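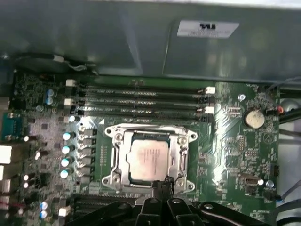 Ticket: Tirska order import stops overnight, front office workstation
Opened by: Jade Furnival, Uvetti
Status: closed, with one leftover (see bottom)

Hi all, copying this in from my notebook because Mojtaba asked me to keep everything in one place this time and stop texting him screenshots at dinner. Fair enough!

The short version is that our overnight order import quits before morning. Tirska pulls the web orders from the Mindora store and saves them to the shared folder, and the label queue picks them up from there. Or it used to. When I came in, the queue had 32 orders in it and the store said there should be 40. I hit Import Now, the missing ones came straight down, labels printed, everybody happy. Next morning, same thing again, only with more missing.

The message in the Tirska log is "Session refused, request outside permitted window." I had no idea what window it meant. I closed and reopened the program, signed out of Mindora and back in, and changed the password while I was at it (it was overdue anyway, and I've put the new one in the usual envelope).

First reply from Mojtaba Abbasi:
Looks like a timing thing to me. Can you check that the store account isn't hitting its daily limit? The plan we're on allows 1000 requests, and the stock sync uses the same account.

Me again. I checked the usage page and we're nowhere close, even on the day of the February sale. Touran had a theory that the stock sync and the order import were stepping on each other, so we moved the stock sync to lunchtime and left it there for two nights. Didn't help one bit, although it did make the stock page faster in the morning, so I'm leaving it that way unless somebody yells.
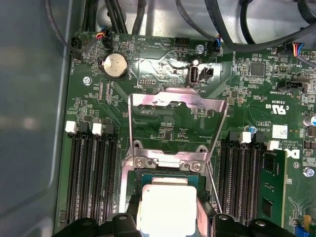
Then I had what I thought was my big breakthrough. The shared folder was dropping out! I found a little red X on the drive letter first thing in the morning and got very excited, called Behrouz over and everything. He double-clicked it, it opened right up, and the X went away. He says Windows does that with any mapped drive it hasn't touched in a while, and the files inside had all been saved fine. So I crossed that one off.

Things I tried after that, in the order I tried them, so you don't have to ask:
Turned off sleep mode. Same error.
Plugged the network cable into the other wall jack. Same error.
Ran the import under Touran's login. Same error, and now Touran has my desktop wallpaper, sorry Touran.
Paused the Shokri label printer overnight so nothing was waiting on it. Same error, plus a very long morning of printing.
Updated Tirska to the current version. Same error with a nicer looking box around it.

Touran Yazdani added:
The order confirmations Jade saved as PDFs yesterday have the wrong time on them. The one she did right before we locked up says it was made in the middle of the afternoon. Is that related or is it just a Tirska thing?

Related!! I had never once looked at the clock in the corner of that screen, because there's a great big one on the wall right over it. The computer was 3 hours slow. I fixed it by hand, ran the import, and it went through without a peep. I went home feeling like a genius and came back to the same refused message and a clock that was wrong again.

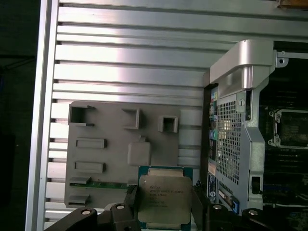 Mojtaba called in and we went through it together over the phone. The automatic time setting was switched on, so I'd have sworn it was fine, but when he had me press Sync Now it just sat there and then said the time server couldn't be reached. He had me read out the server name, and it was the old one from before we changed internet providers. That address doesn't answer anymore. The other computers had been moved over to the new one by Afshin Rahimi back when he did the switch, and this one was off that day while they painted the hallway, so it got skipped.

We put in the same server name the others use, pressed Sync Now, and the clock jumped forward while I watched. Then I restarted it twice and shut it all the way down over lunch, and the time was right every time I looked. The import has come down complete every night since. I'm checking the count against the store each morning before coffee, and I'll quit doing that at the end of the month.
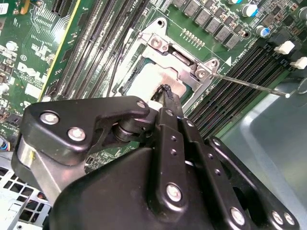

Does the import have to be rerun for the nights when the clock was wrong?

Only if the store still shows orders marked "not collected." Tirska skips whatever it already has, so pressing Import Now a second time won't make duplicate labels.

I went back through all of them with Behrouz Dehghan and there were none left marked that way, so we didn't rerun anything. Two customers got their packages a day late and I've already written to both.

Leftover: the PDFs from those days still have the wrong time in the corner. Touran wants them redone for the binder and I'd like to just write the right time on in pen. Mojtaba, you pick, and then please close this.

Mojtaba Abbasi:
Pen is fine. Closing.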